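Über uns

Werkstatt, Touren und Leihmotorräder seit 2013

Pengate ist eine Motorradwerkstatt mit angeschlossenem Tourenbetrieb. Wir warten und reparieren Motorräder aller gängigen Hersteller, vermieten Maschinen tageweise und führen von April bis Oktober geführte Touren durch. Der Betrieb wird von den beiden Gründern geleitet und hat 12 Beschäftigte, davon vier in der Werkstatt mit Meisterbrief oder Gesellenbrief als Zweiradmechatroniker.

Wie es angefangen hat

Rasmus Rozīte und Stojan Hoxha haben sich bei einem Vertragshändler kennengelernt, bei dem beide angestellt waren. Rozīte arbeitete im Service, Hoxha im Ersatzteillager. Nebenbei restaurierten sie in einer angemieteten Doppelgarage ältere Zweizylinder, zuerst für sich selbst und später für Bekannte. Als die Garage nicht mehr ausreichte, übernahmen sie die Halle einer aufgegebenen Schlosserei. Dort sitzt der Betrieb bis heute. Die alte Kranbahn hängt noch unter der Decke und wird für Motoren gelegentlich benutzt.

Die ersten Touren waren Ausfahrten mit Kunden am Samstagvormittag. Daraus wurde ein fester Kalender mit Tagesfahrten und mehrtägigen Reisen. Die Vermietung kam zuletzt dazu. Viele Teilnehmer reisten mit der Bahn an und wollten nicht erst das eigene Motorrad überführen.

Die Werkstatt

Wir haben vier Hebebühnen, einen Reifenplatz und einen getrennten Raum für Motor- und Getriebearbeiten. Inspektionen nach Herstellervorgabe, Fahrwerksarbeiten, Vergasersynchronisation und Fehlersuche an der Elektrik gehören zum Tagesgeschäft. Speichenräder zentrieren wir selbst. Lackierungen und Sitzbankbezüge geben wir an die Sattlerei und Lackiererei Urbonaitė im Nachbarort, mit der wir seit den Anfangsjahren zusammenarbeiten.

Vor jeder Reparatur erhalten Sie einen Kostenvoranschlag. Stellen wir während der Arbeit weitere Mängel fest, rufen wir an, bevor wir Teile bestellen. Ausgebaute Teile heben wir bis zur Abholung auf und geben sie auf Wunsch mit.

Fremdteile verbauen wir nach Absprache, sofern eine ABE oder ein Teilegutachten vorliegt. Für die Eintragung kommt jeden zweiten Dienstag ein Prüfingenieur ins Haus. Umbauten am Rahmen nehmen wir nicht an.

Vermietung

Die Mietflotte besteht aus Naked Bikes, Reiseenduros und einigen klassisch gestalteten Maschinen. Zwei Modelle sind in einer auf 35 kW gedrosselten Ausführung für Inhaber der Klasse A2 verfügbar. Im Tagespreis sind 500 Kilometer enthalten, Koffer und Topcase kosten nichts extra. Schutzkleidung verleihen wir nur in begrenztem Umfang. Helme verleihen wir nicht.

Übergabe ist ab 8.30 Uhr. Bitte planen Sie für Einweisung, Sitzposition und Papiere eine halbe Stunde ein. Die Buchung läuft über unser Reservierungssystem Prelleo, telefonisch geht es ebenfalls.

Touren

Unsere bekannteste Strecke heißt intern Tandel und steht seit einigen Jahren auch unter diesem Namen im Programm. Sie dauert vier Tage und führt überwiegend über kleine Landstraßen mit wenig Durchgangsverkehr. Gefahren wird in Gruppen von höchstens sieben Motorrädern, jeweils mit einem Guide vorn. Wer langsamer fahren möchte, meldet sich für die zweite Gruppe an. Offroad-Abschnitte gibt es auf dieser Tour nicht.

Übernachtet wird in familiengeführten Gasthöfen und Pensionen, die einen abschließbaren Stellplatz und einen Trockenraum haben. Einzelzimmer sind gegen Aufpreis möglich, aber nicht in jedem Haus. Gepäck, das nicht auf das Motorrad passt, fährt im Begleitfahrzeug mit. Pro Person ist eine Tasche mit maximal 70 Litern vorgesehen.

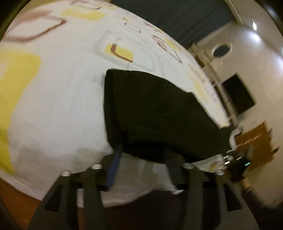

Das Begleitfahrzeug hat außerdem Werkzeug, Ersatzschläuche, Kupplungs- und Bremshebel für die Mietmaschinen und einen Platz auf dem Anhänger für den Fall einer größeren Panne. Teilnehmer mit eigenem Motorrad werden gebeten, vor der Abfahrt Reifen, Kette und Bremsbeläge prüfen zu lassen. Bei Anmeldung bis drei Wochen vorher machen wir diese Durchsicht in der Werkstatt kostenlos.

Ausbildung

Wir bilden zum Zweiradmechatroniker der Fachrichtung Motorradtechnik aus und nehmen jedes zweite Jahr einen Auszubildenden auf. Ein Probearbeiten von einer Woche ist Voraussetzung. Der Führerschein Klasse A ist nicht nötig, erleichtert aber die Probefahrten im dritten Lehrjahr. Bewerbungen gehen direkt an Stojan Hoxha.

Öffnungszeiten

Werkstatt und Teileverkauf: Montag bis Freitag 8.00 bis 17.30 Uhr, Mittagspause 12.30 bis 13.15 Uhr
Mietrückgabe: täglich bis 19.00 Uhr, sonntags nach Vereinbarung
Von November bis März bleibt die Vermietung geschlossen. Einlagerung über den Winter ist möglich, Batteriepflege inklusive. Anmeldung dafür bitte bis Ende Oktober am Tresen oder per Telefon.

Stand: Oktober 2025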